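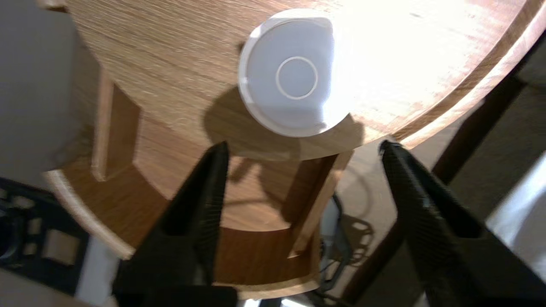

**What was the purpose of the visit to Sitarska?**

The Mathias Housing Trust wished to see how an older hostel building had been converted into supported flats while tenants continued to live on site.

## Arrival and introduction

Members of the property group attended the May open day at Sitarska at the invitation of the Zururus Association, which owns and runs the building. Visitors were received in the ground floor hall at 10 am and given a short talk on the history of the site. Sitarska was built as a workers' hostel and had 217 single rooms, with shared kitchens on every landing. It now has 96 self-contained flats, a laundry, a common room and two offices for support staff.

The conversion was carried out one wing at a time by the Sedach building firm. Tenants moved within the building as each wing was finished, and the rent for each tenant was held at the old level until their final move. The Association stated that this arrangement cost more than clearing the whole site would have done. In its view the extra cost was justified, as many tenants had lived there for a long period and had doctors, work and family close by.

## The flats

The group was shown two flats on the second floor and one adapted flat beside the lift. All three have a separate bedroom. Doors in the adapted flat are wider, the worktop can be lowered and the shower has no step. Heating is supplied from a single boiler house across the yard, with a meter in each flat. Staff reported that the meters had led to a large number of queries in the first winter, chiefly over the standing charge, and that a plain guide to the bill has since been sent to every tenant.

Furniture is offered on loan to new tenants who have none of their own. The standard set is a bed, a wardrobe, a table with two chairs and one armchair. Smaller items are chosen by the tenant from a store on the ground floor.

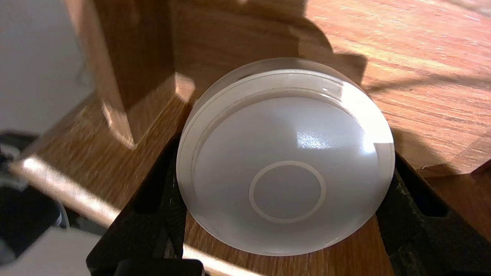
*Frosted white dome with a clear rim, on a wooden surface.*

The loan scheme is run on simple terms. Items may be kept for as long as the tenancy lasts, and may be bought at a low fixed price after the first year. The Association keeps a paper list of loans, which it hopes to replace. Damage through ordinary use is not charged.

## Noise and common areas

Noise between floors was the most frequent complaint in the old hostel. Sedach laid a new floor layer throughout, and the Association considers the result good in the bedrooms and fair in the corridors, where footsteps still carry. Carpet tiles are being tried on one landing.

The common room is open from 8 am until 9 pm. Tenants set the rules for its use at a monthly meeting and have a yearly budget of 1000 euros to spend on it as they decide.
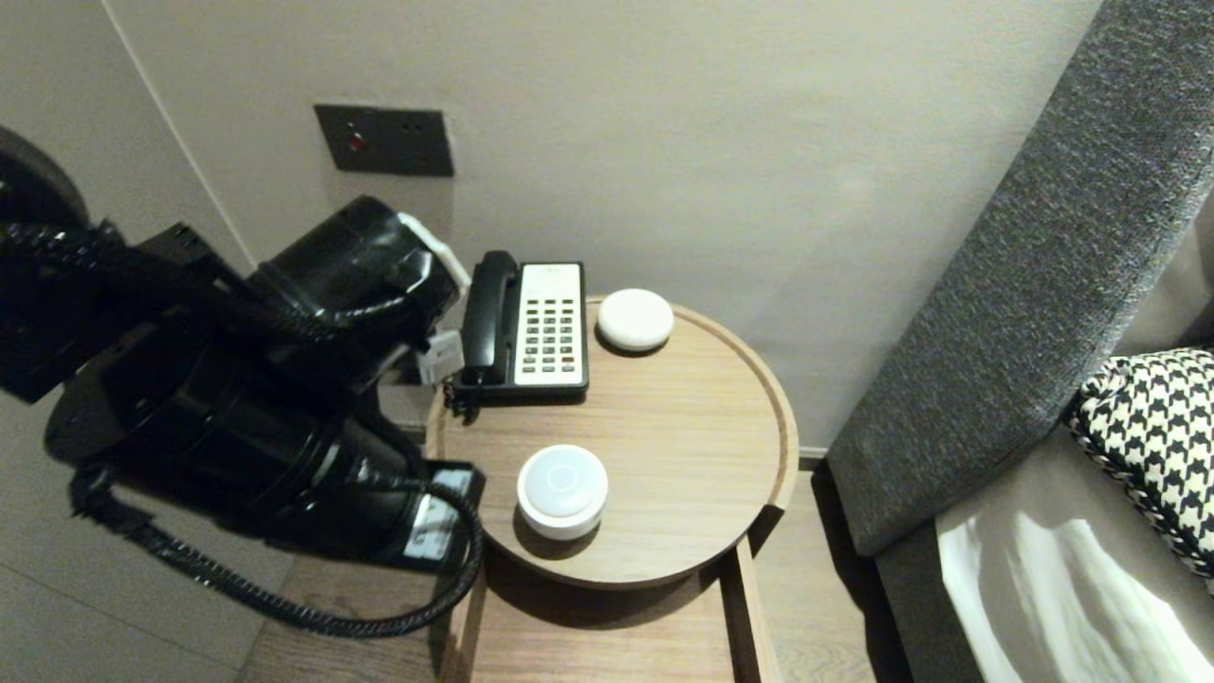
Repairs may be reported in person, in writing or by telephone. Urgent faults, such as loss of heat or water, are to be attended to within 20 hours. Our own target is longer, and the group asked for a copy of the repairs policy, which the Association has agreed to send.

## Points for follow-up

- Obtain the repairs policy and the guide to heating bills.
- Ask Sedach for the order of works and the length of each stage.
- Compare the furniture loan terms with those used in our own properties.
- Invite the Zururus Association to make a return visit in the autumn.

The group records its thanks to the staff and tenants of Sitarska.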